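Working Rules for the Two-Arm Disassembly Cell
Student project report, Plulladik team

When we started the Plulladik project in June, we thought the fun part would be the motion code. It was fun! But the part we ended up arguing over most (and learning most from) was our rule sheet, and we'd love for the next team to pick it up.

Our cell has two arms sharing one table, with a desktop computer tower as the work piece. We began with the lab's Tedska safety sheet, which covers one arm and one person. Two arms raise new questions. Who has right of way over the case? What happens if one of them stops halfway?

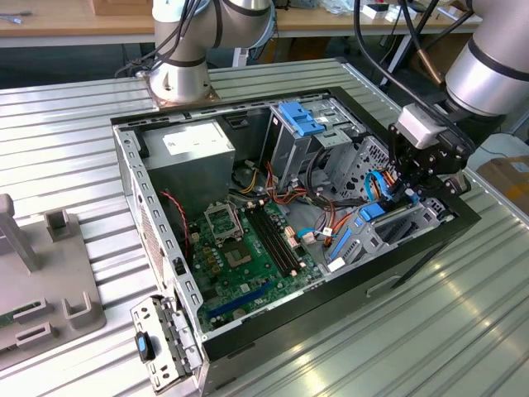 We settled on a simple token rule. Only the arm holding the token may enter the space over the open case, and the other one waits outside it. Both arms stop on the same emergency button — we tested that before anything else.

Rules for people:
Unplug the tower and press its power button before it goes on the table.
Nobody opens a power supply, ever.
Wear a grounded wrist strap when handling boards.
Keep arm cables clear of the gripper and check them before each run.
Reach in only when both arms are locked out.

Every stop goes in the log with its cause. We logged 603 runs and 32 stops, and reading through them was surprisingly gripping. Rule 3 got rewritten after we saw how often "boards" was read as "motherboard only." It covers memory and add-in cards too.

Still open: a speed limit for handovers between the arms.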